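Grerkumance Letter Block Challenge

From the Vudbridge Student Robotics Wiki
Last edited December 3, 2025

The Grerkumance Letter Block Challenge, usually shortened to the Block Challenge or simply "Blocks," is a student project and small end-of-term competition run by the Grerkumance robotics club in Vudbridge. Teams teach a pair of robot arms to pick up wooden alphabet blocks from a tabletop and set them down again in a useful order, most often to spell a short word. It sounds like a job for a toddler, and a good many members have said so on their first afternoon, only to spend the rest of the term finding out how much a toddler knows about picking things up.

The project is open to any member who has finished the club's introductory sessions. No earlier experience with programming is asked for, although it certainly helps to be patient and to have a friend willing to put the blocks back where they were for the next try.

Contents
1 Background
2 The work table
3 The blocks
4 How a round is run
5 Teaching the arms
6 Common troubles
7 Scoring
8 The Grgić and Birkar formats
9 See also

Background

The club began, as many do, with wheeled robots that followed a line of tape across the floor. These were well loved and still come out for open days, but older members wanted something that could handle objects, and a few of them put together a proposal for a tabletop project that could be shared among several teams without a lot of building and rebuilding. The first version used a single arm and a set of foam cubes. The foam was forgiving to grip but so light that the cubes slid away at the smallest nudge, and the members voted to change to wood before the first term was over.

The second arm came later, and with it most of the character of the project as members know it now. Two arms can share the work and reach parts of the table that one would have to stretch for. They can also get badly in each other's way, and learning to plan around that has become one of the chief lessons of the term (and the source of a great many groans).

The work table

All rounds are held on the same wooden tabletop. The two arms stand on one black rail along the near side, so that both face the blocks, and the space between the grippers and the letters is left for the arms to travel through. Each arm ends in a two-finger gripper. Teams are welcome to change their program as often as they like, but the rail itself stays put all term, for the simple reason that a program taught with the bases in one place will miss its blocks if the bases are shifted by even a finger's width.

Before a practice, members lay the letters out by hand, some along the far side of the table and others nearer the middle. The layout should look a little careless. Straight rows are discouraged, as a team that practices only on straight rows tends to have a miserable time on competition day.

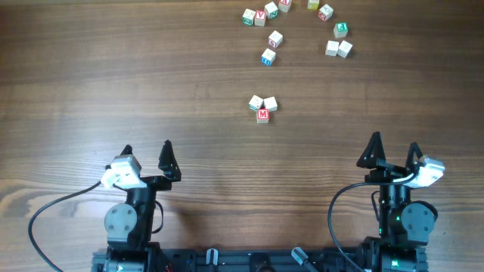 The blocks

The blocks are the ordinary nursery kind, pale wooden cubes with colored letters and pictures on their faces. Members sometimes ask why the club doesn't make its own plain cubes with one large letter on each. The idea has come up more than once and has always been turned down, mostly out of affection, but also because the ordinary blocks make a better puzzle. A cube with a different thing on every side has to be the right way up before it can be part of a word, and a letter that faces the ceiling at the start may be facing the wall after a clumsy grab.

Color causes its own small muddles. Several letters share a color, so a program that looks only for "the red one" will sooner or later come back proudly with the wrong block. New teams are encouraged to try this anyway. It is a quick way to get something moving in the first week, and the mistakes it makes are easy to understand and rather endearing.

Some faces carry numbers, which count as blanks in most rounds. A team may move a number block out of the way but earns nothing for it.

How a round is run

A round has the following stages.

1. The blocks are laid out by a member of another team.
2. The team looks over the table and chooses its word. Words must be 2 letters or longer, and no letter may be used that isn't on one of the blocks laid out.
3. The arms are brought to their resting position and all hands are taken off the table.
4. The program is started. From here until the end of the round, members may talk, point, and plead with the arms, but may not touch them or the blocks.
5. The round ends when the team calls "done" or when 600 seconds have gone by.

The time limit seems generous until one has watched an arm make four careful passes at the same block. Most beginning teams finish only part of their word, and this is considered a perfectly good result.

Teaching the arms

Teams generally start by teaching one arm to do one thing: go to a block, close, lift, and stop. This single motion is practiced on block after block before anyone worries about spelling. Older members tend to be firm on this point, having nearly all skipped ahead in their own first term and regretted it.

Next comes the setting down, which is harder than it looks. A block that is let go too high will tip or bounce, and a block that is pressed too low makes the whole arm strain against the table. The usual advice is to come down slowly over the last little stretch and to open the fingers evenly, so that one of them doesn't drag the block along as it leaves.

Only then is the second arm brought in. Teams are asked to draw a map of the table on paper and shade the part that each arm can reach. The shaded areas overlap in the middle, and every team has to decide who may enter the overlap and when. A common and sensible answer is to let one arm wait near its own side while the other works, and to swap only when the first has drawn back. Faster answers exist, and members are always eager to show them off, but the waiting method has saved more rounds than any other.

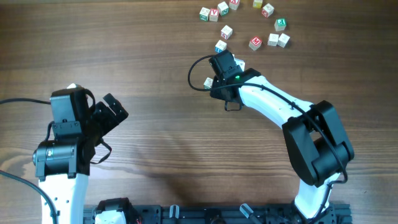
Two arms over the club's work table, with the red M and two neighboring blocks set to the right.

The map also helps with cables. Each arm carries its own cable outward from the wrist, and a loop that hangs nicely in one pose may sweep low over the table in another. Teams are taught to move the arm by hand through its widest swing before the first run of the day, with the power off, and to watch the cable the whole way. A loop that brushes a block can undo a careful layout in an instant.

Common troubles

Crowding is the trouble that comes up most. When blocks touch, there may be no room for a finger to slip between them, and an arm that tries will push the whole group along the table. Many teams write a small "nudge" motion for this, using the side of one closed gripper to ease a block away from its neighbors before coming back to pick it up. A good nudge is a lovely thing to watch and usually takes a few weeks to get right.

Glare is another. The tabletop has a strong grain and catches the light, and a program that is looking for pale shapes may take a bright patch of wood for a block. Closing the blinds helps, though it only moves the trouble to the darker parts of the table, where shadows begin to look like edges. Most experienced teams check a likely shape a second time from closer up before they send the fingers down.

Working from the wrist brings troubles of its own. From so near the table, a block off to one side can be lost from view with only a small turn of the arm, and the gripper's own fingers take up part of what can be seen. 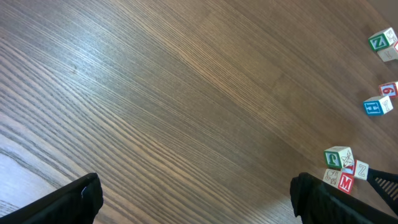 For this reason, the club suggests that a program keep a simple running list of every letter it has come across and where it last was. The list doesn't need to be clever. Even a rough note that there was an H somewhere to the right will spare the arm a long search later on, and it gives the team something to read through afterward when they're trying to work out what went wrong. The one rule is that the list must be cleared between rounds. Forgetting to do so leads the arm to reach with great confidence for a block from the layout before, and every team seems to do it once.

Scoring

Each correct letter set down in its place earns 5 points. A finished word earns a further 6, provided that all of its letters can be read from the same side of the table. A block that falls off the edge takes away 2 points and may not be put back until the round is over.

Scores are kept on a sheet taped inside the supply cupboard door. Ties are left as ties.

The Grgić and Birkar formats

Two styles of round are played, and their names are those of the two club benches where they were first tried. In the Grgić format, the team picks its word after seeing the layout, as described above. In the Birkar format, the word is drawn from a cup beforehand and the layout is made to include its letters along with a handful of others. The Grgić format is kinder to beginners, who can choose a word made from whichever letters happen to be easy to reach. Birkar rounds are usually saved for the last meetings in December.

A shared format, with a separate team running each arm, has been played as a friendly game but isn't scored.

See also

Line-following robots (introductory sessions)
Gripper care and finger replacement
Table reach maps: how to draw one
Open day demonstrations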